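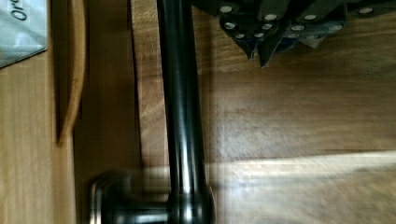 What kind of work does Haken take in?

Household pieces made of wood, metal or studded material, one at a time or by the roomful. Most of what comes through the door is tables, stands, rails, chair seats, straps and covers. We repair, refinish and, where a part is missing, make a new one.

About Haken

Haken is a small repair and finishing workshop. It was set up by Florin Mihăilă and Despina Marinescu, who had both worked for a contract furniture maker and wanted to spend more of their time on mending. The first workshop was a single room with one bench. We now have three rooms: wood at the front, metal in the middle, and covers and studding at the back, where the light is best.

There are five of us. Florin does the tabletops and most of the other woodwork. Despina looks after metal finishing, which covers rods, stems, brackets, feet and end caps. Zamfira Buzatu does the studding and all the hand stitching. Kamonchanok Sangkhawat deals with estimates, orders and collections, and is the person you will speak to if you ring. Laurențiu Ilie joined us as a trainee and now splits his week between wood and metal.

Wood

We clean and refinish tabletops, shelves and benches. Before any sanding we try a cleaner on the underside, and quite often the top needs no more than a wash and a fresh coat. Rings and scratches can usually be improved. Deep burns can't always be taken out without leaving a hollow, and we will tell you so at the estimate. We finish in oil, wax or a hard clear coat. Oil is easier to touch up at home; the clear coat stands up better to spills. If a top has a straight grain we sand along it by hand for the last two grades, and this is allowed for in the price.

Metal

Dark polished finishes make up a good part of our metalwork. They show every fingerprint and every knock, so people tend to notice the damage early. We can strip and refinish a rod or stem, straighten a slight bend, recut a worn thread and replace a lost cap. We don't do chrome plating. It goes out to Sundero, a plating firm we have used for years, and adds two to three weeks to the job.

Matching an existing black or gunmetal colour takes a few tries. We keep 39 sample rods on the wall by the door, each with its recipe on a tag, and you are welcome to hold your own piece up against them. Please bring the whole piece if you can, as a photo is no help with colour.

Covers and studding

Zamfira replaces missing studs, refixes loose ones and renews worn flaps and edges. We stock round studs in silver, brass and black, in five sizes. Orders of up to 200 studs can normally be filled from the drawer. For larger jobs we order in boxes of 500 from Voicu, and you can have any left over for spares.

Old studs are reused if the legs are sound. If only a few need replacing, the new ones may look brighter than their neighbours for the first year or so. We can dull them down if you ask.

Estimates and prices

Estimates are free at the workshop. Our minimum charge is £95, and it includes cleaning. Prices for larger pieces depend on the finish, so we prefer to see the piece before naming a figure. Once you have agreed an estimate in writing we don't go above it without asking you first.

Small repairs take two weeks. Full refinishing takes six to eight, longer in June, when we close for a week to service the machinery.

Bringing things in

The workshop is open from 8.30 am to 4.30 pm on weekdays. There is a loading bay at the side, shared with Iltasance next door, so please don't leave a van there over lunch. Take out drawers and loose shelves before you travel, and put screws and small fittings in a bag with your name on it. We have blankets and a trolley.

Finished pieces can be stored free for a month. We deliver locally with our own van and charge by distance.

Ask for Kamonchanok on the workshop number, or use the form on the contact page. Mornings are the quickest time to get an answer.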